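How Does a Town Borrow Money?

By A. Gebretsadik

Have you ever wanted something that cost way more than what was in your piggy bank? Me too! When I was in second grade I wanted a bike so badly that I borrowed from my big sister and paid her back out of my allowance, a little every week. It took forever. But I got to ride the bike the whole time I was paying, and that's the part I want you to remember.

Towns do the same thing. I live in Clallcombe, and last September our town decided it needed a new bridge over the creek (the old one was so bumpy my teeth rattled). A bridge costs a lot more than a town has lying around in one year. So it borrowed.

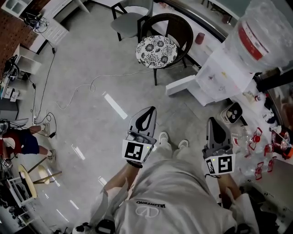
Who lends money to a town?

Sometimes it's a bank. Lots of times, though, it's regular people! The town sells something called a bond. A bond is a promise, and it goes like this: "You give us some money now. We'll give it all back later, plus a bit extra." The bit extra is called interest, and it's a thank-you for waiting.

Let's try one with easy numbers. Say I lend the town some money and, by the end, the town has paid me 143 dollars. If 13 of those dollars are interest, then I lent 130 to begin with. Get out a pencil and check me, I make mistakes!

Where does the town get the money to pay it back?

Mostly from taxes. Those are the payments that people and businesses make so the town can run things like streets, parks and snow plows. Each year a slice of that money goes to paying back what was borrowed. Our bridge will take 10 years to pay off. I tried to work out how old my dog would be by then and got 86 in dog years, so don't trust my dog math.
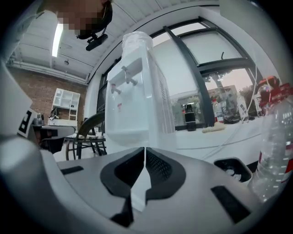 A gray hand-held gripper and a black headset.

Can a town borrow as much as it wants?

Nope! Most places have rules that set a limit, and for big projects the voters often get to say yes or no. If a town borrowed too much, it would have to spend so much on paying back that there wouldn't be enough left for the swimming pool or the library.

Words to know

Bond: a promise to pay back borrowed money.
Interest: the extra you pay for borrowing.
Debt: money you still owe.

Try it at home: ask a grown-up what your town is building right now, and whether it had to borrow to do it.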